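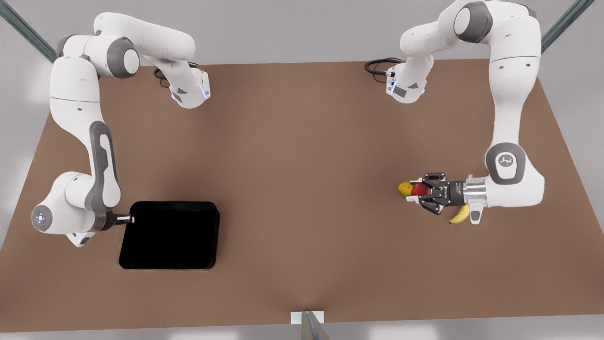
Two white-and-gray robot arms at the back of a brown tabletop (computer rendering).

Tanguy Tapes: second progress report to the Tornham Fund
Prepared by Heather MacBrayne, Rurnivthorpe Jazz Archive
2019-09-24

Dear Fergus,

When I sent you the first report we had a storage room full of reels, a tape machine that ran slow, and a list of what we thought was on the shelves. I'm so pleased to be writing this one, because we now have music! Real, listenable, often wonderful music, much of it unheard since the night it was played.

Where we are with the transfers

The shelf list is finished. The Tanguy collection comes to 2,366 reels, which is more than the family told us to expect (there was a second closet). As of this week 499 of them have been transferred, checked and given a catalog entry with whatever we know about the players, the room and the tunes. The slow part is still the tunes. A lot of the boxes say things like "blues, then the fast one" and nothing more, and Lorenz Trummer has been sitting with headphones and a stack of old songbooks working out what the fast one was. He has a very good ear for it. Last month he put a name to a ballad that had been bothering all of us by recognizing the bridge, which the piano player had moved to a different key.

The tape machine was repaired in August. We lost nine working days to it, and that is why the transfer count is lower than the one in our original schedule. The repair itself came in under what we had set aside, and with your agreement I'd like to move the leftover money to tape boxes. The old cardboard ones are shedding on everything.

Sound quality varies a great deal. The club recordings from the Grultum Ballroom are the best of the lot - one microphone hung over the bandstand, a quiet crowd, and a bass you can hear all the way through. The home rehearsals are rougher, with a refrigerator humming on most of them. We are leaving the hum in on the archive copies and making a cleaned-up version for listening. Struan Aitken did three different cleanups of the same reel for us to compare, and we all picked the lightest one. The heavier two took the air out of the cymbals.

The record

You asked in the spring how the LP was coming along. The track list is settled. All the music comes from two nights at the Grultum by the six-piece band, the one with trombone and baritone sax up front and no trumpet. I love that sound. It's dark and a little sleepy until the drummer decides otherwise, and then everyone has to run to catch him. Side one is three standards and a short original. Side two is given over almost entirely to one long medley, which we went back and forth on for weeks. Rhona Buchanan made the case for keeping it whole, false start and all, and after hearing it in sequence I wouldn't cut a second of it.

We are pressing 300 copies. The test pressing came back with a tick near the start of side two, so the plant is cutting that side again at no cost to us. Rhona's notes are written and run to four pages, with a section on the arrangements that even non-musicians should be able to follow. Permissions are in hand from all the families but one, and that last one has said yes over the phone. I'm waiting for the signed page before we send the sleeve to print.

Listening evenings

We've held four so far, all in the back room of the library. We play two or three transfers straight through, then people talk. The third one was the liveliest: a retired saxophone teacher stood up and told us that the alto player on the reel we'd marked "unknown" had been her own teacher, and she sang his favorite lick to prove it. It was all over the tape. The catalog entry has been fixed, and she has agreed to come in and listen to the rest of that box.

Money

Spending is on track apart from the machine repair and the shift described above. The full sheet is attached to the mailed copy. The only line I'm watching is digital storage. The files are bigger than we planned for, as we raised the transfer quality after the first month, and we will need another pair of drives before the winter.

Next

The rest of the Grultum reels come first, while Struan still has his evenings free. After that we start on the radio broadcasts, which I've been saving like dessert. Lorenz wants to put a dozen tracks online with short notes, and I'd like your thoughts on that before we ask the families. The re-cut side should reach us within a few weeks, and I'll mail you a copy of the test pressing if you still have that turntable.

With thanks from everyone here,
Heather

Comments (4)

baritone_betty
Trombone and bari with no trumpet, sign me up. Will the record be sold in stores or just through the archive?

Heather MacBrayne
Through the archive and at the listening evenings to begin with. We'll post here when it's ready!

P. from Grultum
My parents danced at the Ballroom every week. Do you have anything with the singer, the tall lady? I can't remember her name and neither can my brother.

oldreels
Glad you went with the light cleanup. Please keep the false start.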